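Questions I get about the game shelf (and the old consoles)

Last updated October 11, 2019

My inbox keeps filling up with the same handful of questions, so I finally put the answers in one place. If yours isn't in the list, write to me anyway. I do read everything, I'm just slow!

Who are you and what is this site?

I'm Ama Appiah, and I write about older video games, mostly the ones I missed when they were new and couldn't afford. My friend Elvira Bedoya does the handheld reviews and fixes my spelling. It started as a list of what I owned, and then people began arguing with my ratings, so it turned into a blog.

How many games do you own?

1,803 at the last count, including duplicates. I have three copies of Halska Rally and I'm not giving any of them up. (One has the manual, one has the good cover, and one was a birthday present.)

Do you own every game you review?

Nope. I borrow a lot, and Elvira lends me anything she has doubles of. If I played a game on somebody else's machine I say so at the top of the review.

Do you buy discs or downloads?

Discs and cartridges whenever I can. I like being able to lend a game to my cousin for a month and then complain that she's further along than I am. I do buy small games as downloads, and a few of my favorites never came out any other way. But if the same game is sitting in the store for five bucks more in a box, I'm getting the box.

Which console should I start with?

Whichever one has the games you already want to play. I know that sounds like a dodge! But people write to me with a budget and a list of specs, and then when I ask what they want to play they go quiet. Pick three games first. If all three are on the same machine, there's your answer.

Why did you give Castle Pollberg such a low score?

Oh boy. I get more mail over this one than anything else on the site. The music is lovely and the first two hours are great, and then you have to cross the same swamp 25 times carrying one key at a time. I went back in September and played it again from the start, with the strategy guide, and I bumped it up half a point. That's as far as I go.

Is Badow ever getting a proper sequel?

I have no inside information, sorry. I'd love one. The phone game doesn't count in this house.

What's the best score you've ever gotten in Correa Pinball?

3,758, on the short table, with the extra ball turned off. Elvira beat it the same evening and I don't want to discuss it further.

Do you play online?

Hardly ever. I tried a team shooter over the summer and a very small child told me to uninstall it. I play couch co-op, and I play alone late at night with the sound low.

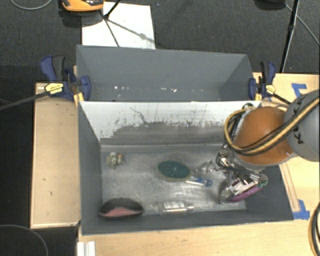 Can you tell me what my old console is worth?

I really can't. Prices jump all over the place, and so much depends on the box and the cables and whether some previous owner wrote their name on the bottom in marker. Look at what the same model has sold for lately, and ignore what people are asking. Those are two very different numbers.

My disc is scratched. Is it ruined?

Maybe not. Wipe it with a soft cloth, straight out from the middle to the edge, never in circles, and try it again. If it still skips, some game stores have a resurfacing machine and will run it for a few dollars. Deep scratches on the label side are usually bad news.

Will you review my game?

If it's finished and it runs on something I own, quite possibly. Tell me what it's called, what it plays on and how long it takes to get through. There are 52 games on my waiting list right now, so please don't write back after a week asking where your review is. And I won't take money for one.

Why are comments closed on the older posts?

Spam, mostly. They close by themselves after a while. If you have something to add to an old review, email me and I'll put it at the bottom with your first name.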